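Einen Projektantrag für ein Kleinkreditprogramm schreiben

Die Anleitung richtet sich an kleine Vereine und Genossenschaften, die zum ersten Mal Fördermittel für ein Vorhaben im Ausland beantragen. Als Beispiel dient der Antrag der Spargruppe Lellunham, die Saatgut und Werkzeug für ihre Mitglieder vorfinanzieren wollte.

Schritt 1: Ausgangslage klären
Beschreiben Sie auf höchstens einer Seite, wovon die Haushalte leben und wie sie bisher an Geld kommen. Nennen Sie die Quelle jeder Zahl. In Lellunham stammten die Angaben aus einer Befragung von 1.757 Haushalten, durchgeführt von Po-yen Yen. Eigene Schätzungen sind erlaubt, müssen aber als solche gekennzeichnet sein.
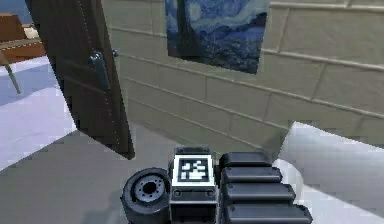 Schritt 2: Ziel und Laufzeit festlegen
Formulieren Sie ein einziges Hauptziel und dazu zwei Zwischenziele. Die Laufzeit sollte mindestens zwei Erntejahre umfassen, sonst lassen sich Rückzahlungen kaum beurteilen. Beginnt die Aussaat im Februar, muss das Geld vorher auf dem Konto der Gruppe sein. Rechnen Sie für die Prüfung des Antrags vier Monate ein.

Schritt 3: Partner vor Ort benennen
Der Geldgeber will wissen, wer die Kredite auszahlt und wer die Bücher führt. Beides sollte nicht in einer Hand liegen. In unserem Beispiel übernahm Trimen die Auszahlung, die Buchführung lag bei Standis. Legen Sie von jedem Partner eine unterschriebene Absichtserklärung bei. Eine E-Mail reicht in der Regel nicht aus. 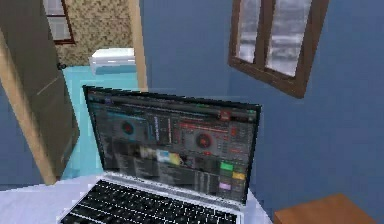
Schritt 4: Budget aufstellen
Trennen Sie Kreditmittel, Schulung und Verwaltung. Führen Sie alle Beträge in der Landeswährung und in Euro auf und geben Sie den verwendeten Wechselkurs an. Ausfälle gehören als eigene Zeile ins Budget. Wer hier null einträgt, bekommt den Antrag meist mit Rückfragen zurück.

Schritt 5: Berichte planen
Tragen Sie die Termine für Zwischen- und Schlussbericht schon im Antrag ein. Erfasst werden ausgezahlte Kredite, pünktliche Rückzahlungen und verspätete Raten, jeweils getrennt nach Dorf.

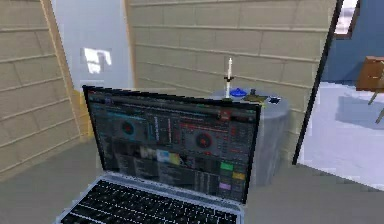

Aufgeklappter Laptop mit DJ-Software auf dem Bildschirm

Schritt 6: Einreichen
Speichern Sie den Antrag als eine einzige PDF-Datei, Anlagen am Ende. Die Satzung wird nur beim ersten Antrag verlangt.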